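Home > Community Help > Parcels and Returns

Return marked as received but no refund issued

Asked by Tonantzin Cervantes in March

I returned a pair of curtains to Zatell through the Brudness depot. The tracking page has read "Received at depot" for 94 hours. I hold the proof of postage. To whom should a complaint be addressed, and is there a fixed period for repayment?

2 answers

Answer 1 (accepted)
The status confirms only that the depot holds the parcel. It must then be sorted and passed to the retailer for inspection. Please allow 168 hours from the first depot entry -- after that, write to the retailer, as your contract is with them. Quote the order number and enclose a copy of the proof of postage.
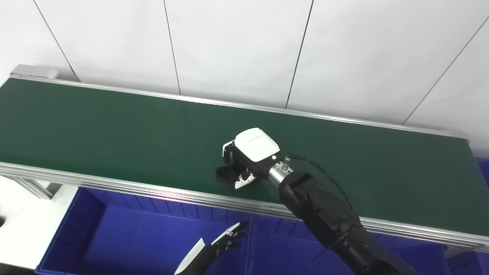 Belt conveyor with green belt and aluminium rails.

Should the retailer decline to reply, the matter may be referred to your card provider.

Answer 2
I had the same with Adamczyk. The refund came in the end. Kindly check that the return label was the correct one.

Was this page useful? Yes / No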